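21 Dec 2019 – print room notebook, Korkberg building

Back on the Balogh negatives. Bianka dropped off the last of the boxes before I got in, so now we have the whole lot under one roof, and the shelf by the sink is full. I'm writing this up longer than usual because Rozália takes over the scanning in January and she will want to know why things are in the order they're in.

For Rozália, the short version of what we have: the Turdale paper strike, as shot by Ilona Kun for the Skavis weekly. 1054 frames by my count, all 35mm black and white, sleeved by whoever was closest to the sleeves that day. Ilona wrote frame numbers on the contact sheets in grease pencil and then, at some point, somebody else wrote different ones in ballpoint. I'm going with the grease pencil. When the two disagree, put the ballpoint number in the notes column and move on, don't try to work out what they were thinking. I lost a whole afternoon to that.

Scanning first. I started the morning on strips from the mill gate roll and they are thin, thin, thin. She was clearly shooting at dusk and hoping. There's a lovely one of the men around the oil drum where you can just make out the second row of faces, and the scanner software wants to "help" by crushing all of it to black. Turn off auto levels! I know I've said it before. It switches itself back on every time you change the holder, so check it every time you change the holder. I rescanned six strips for this reason and I was not gracious about it.

Settings that worked for the thin ones: 16 bit gray, linear, no sharpening, no dust removal. The dust removal eats the grain and then it eats the snow. Blow the strip off with the rubber bulb, both sides, and spot the rest by hand afterward. If it's a really important frame, ask me and we'll wet mount it.

Newton's rings on the curled strips again. I flattened the worst of them under the big atlas overnight and that got me most of the way. The rest I scanned emulsion down and flipped in software. Please write "flipped" in the notes when you do this, because the shop signs read the right way around either way if you're tired enough (ask me how I know – the bakery sign in roll nine was backward for two days and I walked past it on the wall).

Then the wet side. I made work prints of the four frames Hajnalka wants for the magazine proposal. 8x10, fiber paper, glossy, air dried. Notes:

Mill gate, men at the drum. Grade 4 and it still looks a bit soft. Base 18 seconds, dodged the second row for 5, burned the sky corner for another 10. Third sheet is the keeper. The fire in the drum blocks up white and I think that's fine, it's a fire.

Woman with the bicycle. Prints itself. Grade 2, 14 seconds, a little extra on the left edge to hold the road in. I made one and then another just for the fun of it.

Police line. Scratch right across the helmets, on the emulsion side, so no trick with nose grease is going to save it. Needs spotting. I left the brushes in the jar.

Union hall kitchen. This is the one that fought me. Window blown out, everybody at the table in deep shadow. I tried a split filter print, grade 0 for the window and then grade 5 for the blacks, and got somewhere by sheet five. Piroska came by, looked at it in the tray and said the shadows were better in sheet two. She was right, annoyingly. Sheet two has the soft window but you can see hands.

Which got us into the old argument about what we're allowed to do. Piroska worked a picture desk for years and she's strict: dodge and burn what's on the negative, nothing cloned, nothing moved, and if the crop changes who is in the picture then it's a different picture. I'm with her nearly all the way. Where I wobble is the scratch. Spotting a scratch on a print feels like housekeeping to me, cloning it out of the scan somehow feels like more, even though it's the same scratch and the same result. We agreed to keep an untouched master scan of every frame and do repairs only on the copy, with a line in the notes. That means double the storage. I'll talk to Hajnalka about the drives.

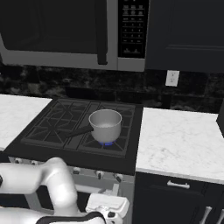 Black tones were on my mind for the rest of the day, after all that, and I kept drifting back to the kitchen negative. Its darkest patches aren't empty, there are maybe three separate darks sitting on top of each other, and my print lumps them together. It's the same test you'd set yourself with a microwave over a black cooktop: dark door window, black handle, black control panel, a navy-black cabinet beside it and veined dark marble behind, and if all five come out as one slab you've overdone the contrast. So tomorrow's attempt is grade 3, longer base exposure, and I'll pull back on the grade 5 pass completely. I also want to try the paper from the older box, which was a touch warmer and had more going on at the bottom end. There are 6 sheets left of it so I'm not going to be careless.

Chemistry: mixed fresh developer this morning, 70 degrees in the tray when I started and it had dropped a bit by the end, so the last couple of prints got an extra half minute. Fixer is getting tired, it failed the drop test by late afternoon. Don't use it, I've marked the bottle with a red X. New fixer is on the top shelf behind the funnels.

Where the scanning stands: 240 frames done and named, backed up on both drives. Roll nine needs its contact sheet matched before anything else gets renamed. The folder called "new new" is mine, please leave it alone until I've sorted it out.

Captions: Bianka has offered to sit down with Ilona and a recorder and go through the contact sheets, which would be wonderful. Names for the men at the drum first. Then the woman with the bicycle, if Ilona remembers her.

Prints are on the screens, face up. Washer is drained. Loupe is in my apron pocket, so if you can't find it, that's where it is.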